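Kids' Corner > How Stuff Works > Robots > The Galton Tidy-Up Kit

So you want a robot that picks stuff up off the table. Good choice. Quick version, we've got a lot to get through.

Galton is a kit. Larham make it, and schools and libraries can borrow one for a term. You don't get to keep it. Sorry! In the kit: a robot with two arms and two hands, a computer that does the thinking, a big red stop button and a book of 30 jobs to try. Job 1 is waving. Everybody does job 1.

How does it know what a cup is?

It doesn't, at first. A grown-up teaches it. They move the robot's hand to the cup, close the fingers, lift, put down. Then again. And again. Over 155 times for one job, the book says!! Boring for a person. The robot doesn't mind, it can't get bored.

Every try gets saved. The computer looks at all of them and hunts for what's the same. Cup on the left, cup on the right, cup lying down. After a while it can have a go by itself.

Why is picking up so hard?

Try this. Shut your eyes and pick up your pencil case. Easy, right? Your skin tells you when you've touched it and how hard you're squeezing. Robots have to work all that out with motors and sums. Squeeze too hard and the cup goes crunch. Too soft, it slips.

And things are all differnt. A ball rolls away. A marker is skinny. A bag of snacks is squashy and changes shape when you grab it, wich is why snack bags are job 28 and not job 2.

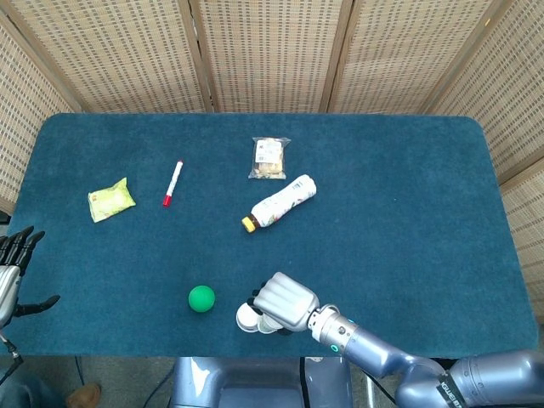 A cup is kind of in the middle. It's got a hole, it's got sides, so there's lots of ways to hold it. Fingers wrapped round the outside is the one the book likes best. The fingers bend in little sections, same as yours. Look at your own knuckles and curl them up slowly. Like that.

Is it any good then?

We asked Amirhossein Taheri, who runs the robot club at Jikstead. He gave Galton 4 stars. "The cup jobs are great. The bag jobs make the kids scream, in a good way." He took one star off for how long setup takes. Bring a snack.

Rules if your school gets one

Ages 10 and up. Grown-up by the stop button the whole time. Long hair tied back. Hands off the table when it's moving, even if it drops something. ESPECIALLY if it drops something.

Next time: Danladi, the robot that sorts socks.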